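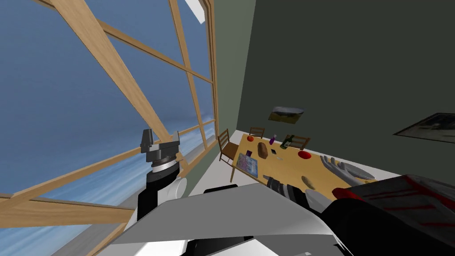

What does Kaltutura do?

We check whether results from robot simulation hold up when somebody else runs them. Most of our work concerns household tasks: clearing a table, picking up a piece of fruit, putting one object next to another. A lab or a company sends us a method and the claim that goes with it, and we send back a report saying how much of the claim we could reproduce.

About us

Kaltutura started with a disagreement over a number. A method called Javier had been reported as reliable on tabletop pickup, and Renato Agbayani, who had been asked to build on it, couldn't get anywhere near the reported rate. He changed the random seed and the rate dropped. He moved the starting pose of the robot's torso a little and it dropped again. The authors were helpful and sent everything he asked for. The code was fine. They had simply tested it in the same few arrangements they had tuned it on, which is an easy thing to do when you are in a hurry and the first numbers look good.

We still see that a lot. We have done it ourselves, in an early report we later withdrew.

So we are doubtful by habit, and clients should know that before they write to us. We are doubtful about simulation in particular, even though nearly all of our work is done in it. A rendered dining room costs almost nothing to reset. You can run the same reach all night with the bread in a slightly different spot each time, and in the morning you have a large table of results. A large table looks like strong evidence. Often it is the same piece of evidence many times over.

How we test

Our main tool is a test suite named Zarow. It takes a room, a two-armed robot and a task, then changes the things that most papers hold still: where the robot begins, which way its cameras point, what else is lying on the table, how the light comes in. A full run is 1,000 trials per method. We picked that size because it fits our budget and gives error bars we can live with. There is nothing special about it, and for some tasks it is too few.
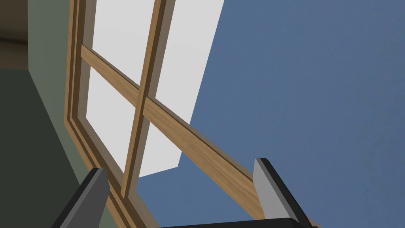
Wrist cameras get more of our attention than anything else in the suite. A policy that leans on a wrist view can do very well as long as the arm starts out pointing at the work. Start the arm pointing somewhere else and the policy has to find the table before it can do anything useful. Many methods have never had to do that in training. Some of them hold still until the trial times out. Others move with great confidence in the wrong direction, and those are the ones we would worry about in a real kitchen.

We score these starts separately and print them in their own column. Clients sometimes ask us to fold them into the average. We don't.

What we found with Namer

Namer is the method we have spent the most time on. It was sent to us as a fix for the starting-pose problem. The idea is simple enough: before each reach, the policy compares what the head camera sees with what each wrist camera sees, and if the views don't agree on where the target is, it moves the arm to get a better look. The original write-up said this made the starting pose "nearly irrelevant."

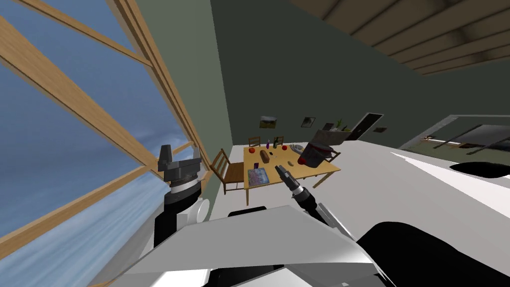 We ran 1,326 trials in the end, the planned set plus repeats for cases where the physics engine misbehaved. Namer does help. With an arm that starts far from the table, it recovers much more often than the same policy with the check switched off, and that held up under every seed we tried. We were not expecting it to and ran the comparison a second time before we believed it.

"Nearly irrelevant" is another matter. When the head camera is tilted hard to one side, the check often passes when it shouldn't. Both views are wrong in a way that happens to match. We also found 24 trials counted as successes in which the target had been pushed against another object and came to rest inside the goal area. Under the original scoring rule, that was a pass. Under ours it is a failure, and we have asked the authors to change the rule. They agreed to one part of the change and are still arguing with us about the other, and they may have a point about objects that roll.

We have no opinion on how Namer would behave on a physical robot. We haven't tried it on one. Simulated contact between fingers and round objects is still poor, ours included, and anyone who quotes our report as proof that a robot can clear your table has misread it.
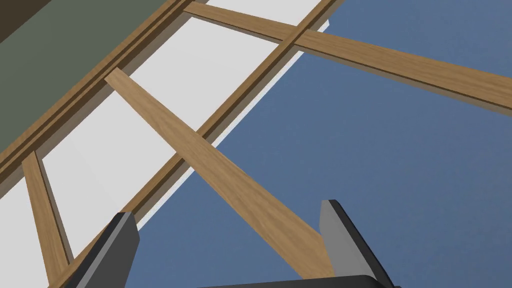
Wrist view from the Zarow suite, gripper open.

Who we are

We are a small group. Renato Agbayani runs the testing side and signs every report. The rest of us write simulation code, build rooms and argue about scoring rules. We are paid a flat fee, agreed on before the first trial, and it stays the same whether the result pleases the client or not. We take no shares in the companies whose methods we test.

Every report comes with its seeds, its room files and the full list of failed trials. If a client wants those kept private we turn the job down. This has cost us some work.

Corrections

When we get something wrong we post a correction next to the original report and leave the original up. There are 2 on the site so far. The longer one concerns a lighting setting that we believed was being changed between trials and wasn't. A reader found it by rerunning our files.

Working with us

We are booked until March. If you have a method you would like tested after that, send the code, the claim in one sentence, and the result that would make you give the claim up. We need the last item before we can quote a fee. Please don't send a video in its place.

Page last updated January 2, 2023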